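# Umbral de contacto

El error venía registrado como 203, que en la tabla de Kuretti significaba «plan válido, ejecución rechazada». Valentina Fuentealba lo leyó tres veces antes de abrir la traza. El planificador había propuesto una trayectoria hacia el recipiente de los cubiertos, el verificador la había aceptado y el controlador, en el último tramo, se había negado a cerrar.

Revisó los parámetros. Ganancia proporcional, sin cambios. Límite de fuerza, sin cambios. La política de aproximación era la de agosto, entrenada con demostraciones de cocina y congelada desde entonces. Lo único nuevo era un módulo de percepción llamado Drina, que estimaba la pose de los objetos y devolvía, junto a cada estimación, una covarianza. Abrió el episodio por el instante anterior al contacto.

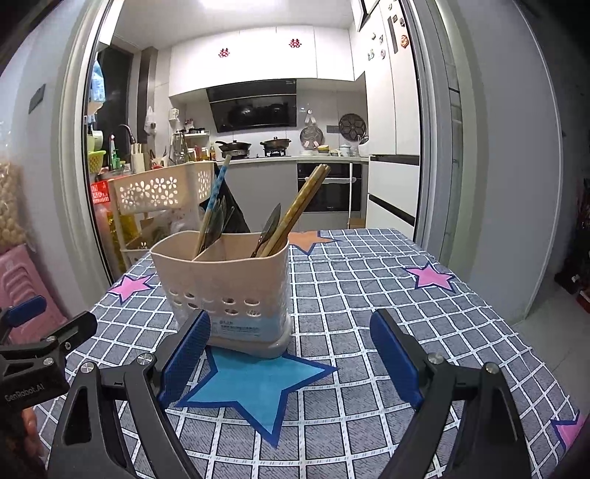

¿Por qué se detiene un controlador que ha recibido un plan válido? Porque la validez del plan se calcula con la pose media, y la orden de cierre se evalúa con la dispersión completa.

Eso decía el manual, página 73, y Valentina no tenía motivos para dudarlo. Calculó la elipse de incertidumbre a mano, en el margen de un cuaderno. El eje mayor medía 23 milímetros. Con ese valor, cerrar los dedos era una apuesta, y el controlador no estaba escrito para apostar.

Redujo el ruido del modelo de observación y volvió a lanzar la reproducción en el simulador. Mismo error. Lo redujo otra vez. El eje mayor bajó a 12 milímetros y allí se quedó, indiferente a cualquier otro ajuste. A las once de la noche dejó de tocar el estimador y se puso a mirar las asociaciones: qué detección asignaba Drina a qué objeto, y en qué orden. Una cuchara y una espátula que comparten recipiente se tapan la una a la otra en cuanto la cámara se inclina. El sistema las intercambiaba entre un ciclo y el siguiente, y la covarianza crecía para cubrir las dos.

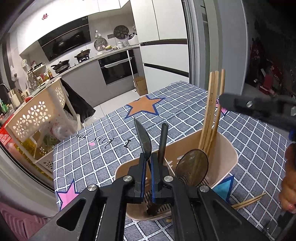 Mingxuan Xiao contestó en el hilo que él no llamaría a eso un fallo de percepción. El asociador hacía lo que se le había pedido, minimizar la distancia entre ciclos consecutivos, y dos mangos paralelos siempre iban a estar cerca. Proponía mantener ambas hipótesis abiertas y aplazar la decisión hasta el contacto, cuando la apertura medida en los dedos permitiera descartar una.

Valentina respondió que aplazar la decisión tenía un coste: el planificador necesitaba un objetivo, y dos hipótesis eran dos objetivos. Mingxuan escribió: «Planifica para el punto medio». Ella tardó un rato en contestar. El punto medio entre dos mangos es aire.

Probó de todos modos. Escribió una función corta que generaba un plan por hipótesis, conservaba el tramo común y dejaba la bifurcación para el final. La llamó `tramo_comun` y no la documentó. El verificador protestó por una variable sin inicializar; la inicializó. Después cargó el episodio más limpio del conjunto, un agarre de un solo palo vertical, para comprobar que el caso sencillo seguía funcionando.

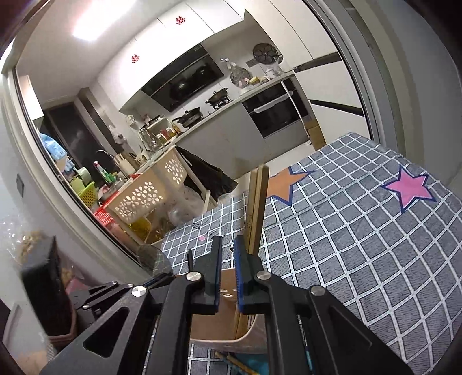 *Tiempo de lectura: 3 minutos*

La reproducción terminó sin código de error. En el caso sencillo había una sola hipótesis, el tramo común era el plan entero y la función devolvía exactamente lo que había recibido. Valentina guardó el resultado como referencia y cargó de nuevo el episodio del 203.

El plan se dividió donde debía. Los dedos simulados avanzaron por el tramo compartido, alcanzaron la bifurcación y esperaron la medida de apertura. El registro mostró una línea que ella no había escrito nunca: «hipótesis pendientes: 2; tiempo de espera: indefinido». Buscó el límite de espera en la configuración. El campo existía y estaba vacío.

Pensó en un valor. Medio segundo era poco para el sensor; cinco segundos dejarían el brazo inmóvil sobre la mesa. En la ventana de la izquierda el contador de ciclos seguía subiendo. Escribió un 2, lo borró, y abrió el hilo para preguntarle a Mingxuan cuánto esperaría él.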